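Search this notebook
Search

Thursday, May 9, 2024. Travel desk notes, the Lallov guide 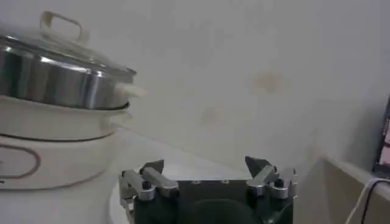
Spent the whole morning on the old-town chapter again, and I do think it's finally getting somewhere (thank you, Keerthana, for the long phone call!). Our first draft sent everybody to the harbor and the painted street and straight back to the bus, and a reader would come home believing that's all Lallov is. So I've added the upper district, with its closed-up mill and the 13 stops on the Wadell tram that tourists hardly ever ride past the fourth.

Word count stands at 293 for the tram section, limit is 500, so there's room for the market. Keerthana Unnithan still has her December notes on which stalls stay open in winter, and I'd love to work those in before we send it to Clostico. Must ask her for page 24 again, my copy is smudged.

3 comments
2 shares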